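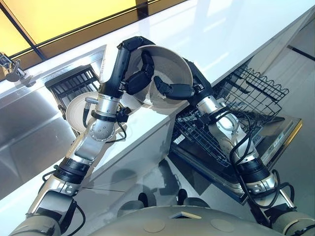

Chapter 4
Window Washing for a Living

When I started at Hellström, a two-van outfit that did storefronts and private homes, I figured I already knew how to wash a window. I'd grown up in a house with a lot of them! Then Gunnel Eklund, who ran the crew, handed me a squeegee and sent me to the front of a shoe store, and I left a stripe down the glass you could see from across the street. She made me do it again. And again (I think the shoe people felt sorry for me by the end).

So this chapter is the one I wish I'd had in my back pocket that morning. We talked about floors and carpet in the last two chapters, where you can fix most slips by going over the spot once more. Glass is fussier. The sun finds everything you missed, usually right when the customer walks out to look.

By the time you finish the chapter you should be able to:

Pick a squeegee size for the pane in front of you

Mix a bucket of solution and know when to dump it

Pull a straight stroke and a fan stroke

Write up a price for a small house without scaring yourself or the customer

Words to know: channel, rubber, scrubber sleeve, detailing, hard water stain, fan stroke. They're all explained as we get to them, so don't bother memorizing anything yet.

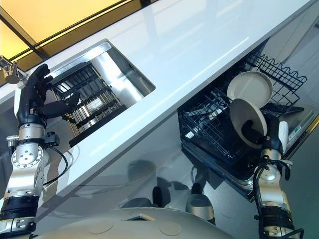
4.1 What Goes in the Bucket

People always ask me for the secret recipe, and I hate to let them down, but it's water and a little dish soap. I use 2 gallons of cool water and a small squirt. If suds are climbing over the side, you've put in too much, and you'll be chasing streaks all day long.

Change the water when it turns gray. On a street with a lot of traffic that might be every 10 panes; out in the country I've gone a whole house on one bucket. Tuva Björklund, who trained with me, used to drop a white rag in and look at the color, and I still do it her way.

Your squeegee rubber matters more than the soap does. Run a fingertip lightly along the edge before each job. Any nick you can feel will leave a line on the glass, so flip the rubber over, and once both edges are shot, toss it. New people hang on to old rubber forever (I sure did!) and then blame the bucket.

Try this before you go on: wash one window at home with too much soap, rinse it, then wash it again with a small squirt. Look at it both times in low sun and write down what you see. We'll come back to your notes in 4.2, when we finally get to pull some strokes.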